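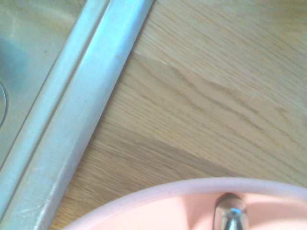 The oak counter by the sink, pink bowl on the right.

Subject: Re: [Hustum list] Oiling a wood counter

On 6th March, Gunnel Tangen wrote:
> Has anyone here oiled their own counter? Ours has gone pale and
> thirsty next to the sink and I don't know whether to sand it first.

Hi Gunnel, and hello to everybody I haven't written to since December!

Yes, we did ours last winter and I'm so glad we did. I sanded lightly with 80 grit where the water marks were (only there, please – it takes off more than you'd think) and then went over everything with 600. After that come 2 thin coats of oil, wiped well, with a night in between. I used Kustine, which smells a bit like walnuts, and my sister swears by the Clernarel one, so take your pick.

Do lay your oily rags out flat outdoors to dry, they can catch fire if you leave them in a heap. You're welcome to what's left of my can, just come by any evening!

Warmly,
Lâm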